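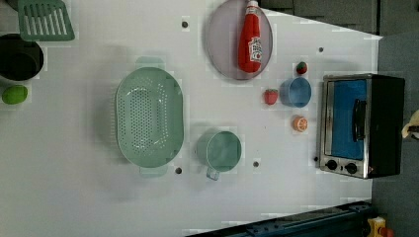 Tustholm、おもちゃの台所で学習データ収集を開始 目標は2000件

2018年11月5日

家庭の台所仕事をロボットに覚えさせたい。そんな目標を掲げるTustholmが、調理や片付けの手本となる動作データの収集を本格的に始めた。舞台は本物の台所ではなく、白いテーブルに並べたおもちゃの台所だ。プロジェクト名は「Helley」。第1期では2000件の手本を集める計画で、10月末までに1349件の収録を終えている。

手本づくりは地道な作業である。オペレーターが手元の装置でアームを動かし、「イチゴを水切りに入れる」「ケチャップを皿から下ろす」「カップをオーブンの手前に置く」といった短い課題を一つずつこなしていく。その間の映像と関節の動きがまとめて記録され、1件の手本になる。課題は現在29種類。同じ課題でも毎回、物の置き場所や向きを変える。鍋が隅に寄っていたり、ボトルが皿の上で寝ていたりと、配置はなかなかにぎやかだ。

この「散らかし方」こそ、Helleyのチームがいちばん力を入れているところだという。5月の予備実験では物をきれいに並べて収録したため、学習したモデルは皿が少し横にずれただけで手が止まってしまった。そこで収録の前に配置をくじ引きのように決める小さなプログラムを用意し、担当者はその指示どおりに並べてから始めるようにした。重なりや傾きもそのまま残す。準備の手間は増えたものの、見慣れない並びでも物をつかみにいく場面が目に見えて増えたそうで、現場は大いに盛り上がっている。

道具選びもおもしろい。穴の開いた水切り、丸い計量カップ、切り口を見せたオレンジ、扉の付いたトースターオーブン。つかむ、のせる、開けるという動作がひととおり試せるうえ、色も形もばらばらで、見分ける練習にもなる。扉の開け閉めは特に難しく、取っ手に指先をかける角度が少し違うだけで滑ってしまうため、この課題だけは熟練のオペレーターが受け持っている。

失敗した収録も捨てない。落とした、つかみ損ねた、途中でやり直したといった記録には印を付けて別に保管し、データの整理を担うKahramanが後から分類する。成功例として学習に使えると判定されたものは、これまでに1205件。残りは、うまくいかなかったことをモデル自身に気付かせる研究に回される予定だ。一件も無駄にしないこの姿勢には、見ているこちらまでわくわくさせられる。

次の段階では、Cukdenの作業室に同じテーブルをもう一台設け、照明や背景の違う場所でも収録を行う。二つの部屋で集めた手本を混ぜたとき、動きがどこまで安定するかが焦点になる。集まったデータは形式を整えたうえで、課題の説明文とともに研究者向けに公開する方針で、公開の時期は第1期の収録完了後に発表される。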